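Ghizlane Abou Zeid starts her bread at four in the afternoon and bakes it the next morning, and she can't imagine doing it any other way. "Cold dough tastes better, it just does!" she says, laughing, flour up to her elbows in her kitchen in Clodden.

She has baked every Thursday since moving here, 20 loaves at a time, mostly for neighbors. The starter came from her aunt and lives in a jar at the back of the fridge. "I forgot it for a whole August once," she says. "I fed it twice and it was off again — you really can't kill it."

Her flour comes from the mill at Grajales, and she loves it so much that she talks about it for ten minutes straight. It drinks more water than store flour, so she holds some back and adds it slowly, by feel. 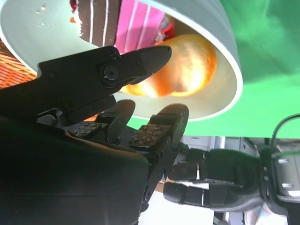 Driss Hajji thinks she could go wetter still, and told her so over the phone: his own rye loaves only opened up once he stopped being scared of sticky dough. Ghizlane is trying it next week. "If it's a pancake, we'll eat pancake," she says.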